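Play food and dishes: mixed sets or one matching set?

butterbean_mom
February 7, 2024
Okay, play kitchen people, I need opinions! My youngest is 2 and we finally have the Hornell kitchen set up in the den. I have a lavender-pink plate with a gray rim, a couple of bowls and a big bag of hand-me-down fruit, and none of it goes together. My sister says get the matching Juhl set and be done. I kind of love the jumble – the ketchup is the favorite by a mile, it gets poured on everything.

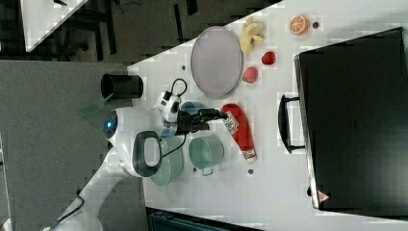
And the fruit gets the same treatment, so strawberry with ketchup is a regular lunch at our house now. Would you buy the matching set or just fill in the gaps?

Suryani Tjoa
Fill in the gaps! We had the Juhl set and the plates were so small that a banana rolled right off. Pastel plates look fine with anything anyway. What I would buy is more cups. We started with two and there were fights every single morning until I picked up a plain blue one at Zurer.

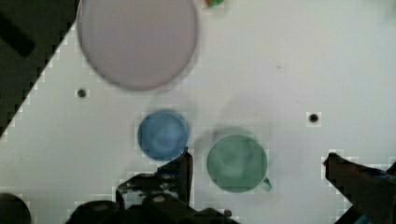

Photo: Suryani Tjoa

Now we're up to seven and it's peaceful, mostly. They all live in a bin under the sink.

kettle_and_crumb
Have to disagree, sorry. Seven cups for little kids is seven cups on the floor. We bought one matching set in October, put the rest in the attic, and cleanup takes my girls a couple of minutes because they know what goes where. Mixed stuff just spreads.

butterbean_mom
Ha, I believe it, I stepped on the orange slice last night. But I can't put the fruit away! She lines it all up next to the plate before anybody is allowed to eat – bananas first, then the strawberry, then the peach.
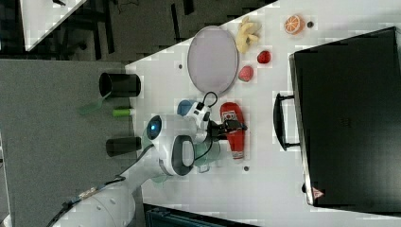

priralberg_pete thinks you could both be right: keep the food mixed and match only the dishes. That's how we do it, and the dishes stack, so they fit on one shelf.

kettle_and_crumb
I could live with that. Still no on the seven cups.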